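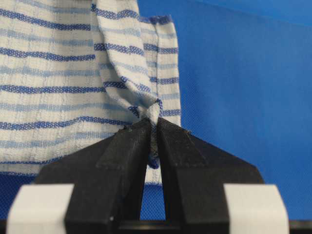
Clerport list, digest reply, re: tea towels going grey and stiff

> Mine go like cardboard after a month and I've tried everything on the back of the packet. I've stopped using softener, I've started using softener again, I've hung them out and I've hung them in. The striped cotton ones are the worst, the white bits look like dishwater. Is it the water here or is it me? Also how are you all folding them, as mine slither off the shelf every time I open the door.

It's the water, I'm sure of it! I moved over from Saltport and my towels had been perfectly decent there, and within a few weeks of living in Clerport they'd have stood up on their own. So please don't blame yourself (or the packet).

What I do now, for what it's worth. No softener at all, ever. It sits on the cotton and then the towel just pushes the water round the plate instead of drinking it up, and anything with a waffle sort of weave seems to suffer most, I suppose with all those little dents for it to sit in. I put 200 ml of plain white vinegar in the softener drawer and run them on a warm wash with half the powder I used to use. You won't smell it afterwards, or I don't, though my sister-in-law claims she can. Don't let vinegar anywhere near bleach, obviously.

For the greyness I do a long soak in the bath with soda crystals before the wash, overnight if I remember. It's horrible what comes out. Blue stripes have held up fine for me, but I did ruin a set with red checks that way, so try one first and leave the sentimental ones till last. The pale stripes on mine were always pale, I think, it's hard to be certain after all these years.

Then the shaking. I know it sounds like something your gran would say, but pick each one up by the middle of a short edge and give it a proper crack before it goes on the line, then swap ends and do it again. If you pinch up a bit of cloth in the middle and leave it hanging like that you get a puckered point that dries in and never irons flat, and stripes show it up terribly because they all go off at a slant. Hang by the hem, pegs at the corners. I've gone over to the Ondell pegs with the wide mouth and they don't leave much of a mark.

Folding! I've got strong feelings on this. Mine live in a drawer, standing up on edge, and I wouldn't go back to a shelf if you paid me. Lay it flat, long sides together so you've got a strip, then fold the strip in half and in half again, with the folded edge facing up in the drawer. The stripes are a great help here as you can line them up with each other and see straight away if you've gone crooked. If you must have a shelf, put them in a shallow box and pull the box out, then nothing slithers.

I had a sort-out in February and got rid of everything thin enough to read through, and kept the heavy ones. The thin ones have been cut up for the windows. If anybody wants new, Neagu on the hill road still does plain cotton ones by the pair, 2 to a pack, and they wash up softer each time. Wash them before you use them or they're hopeless.

Let me know how the soak goes, and do say if the red runs!

Comments (3)

Re. vinegar, my machine's booklet says not to, something about the rubber seals. I use citric acid in the drum once a month and leave the towels alone.

Folded edge up is the only way. I did the whole airing cupboard like this after reading your last one and my husband now can't find anything.

Does the soak work on oven gloves? Mine are past describing.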